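Chapter 3
Buying a Robot That Can Sort

Picking up a cup is one of the first things most of us learn to do, and it is still one of the best tests you can give a robot arm! A cup is light, it tips, and if you can see through it, so much the better for the test, because clear plastic gives cameras a hard time.

In this chapter we take a close look at the Ploletti bin kit, a package for small workshops and teaching labs. It comes with an arm, a gripper, a wrist camera and enough software to get a class going in an afternoon. We like it a lot, and we also have a few complaints, which we'll get to in the section on cables.

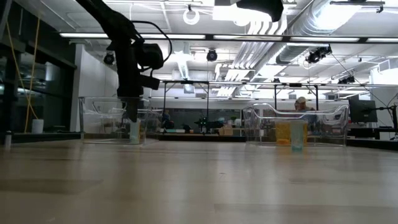
Irja Honkanen, who wrote the kit's first lesson plans at Sunar, ran 1,168 picks with it and logged 1,073 good ones. Hold on to those two numbers, as you will need them for the first exercise. What counts as a "good" pick? Does a cup that lands on its side count? Honkanen said yes, and her coworkers at Vivau said no (they argued until December).

Before you read on, write down your own rule for a good pick. Keep it to a sentence or two. Then trade with a partner and try to find a case the rule doesn't cover. You'll come back to it when we compare the kit with its closest rival, the Sangkhawat arm.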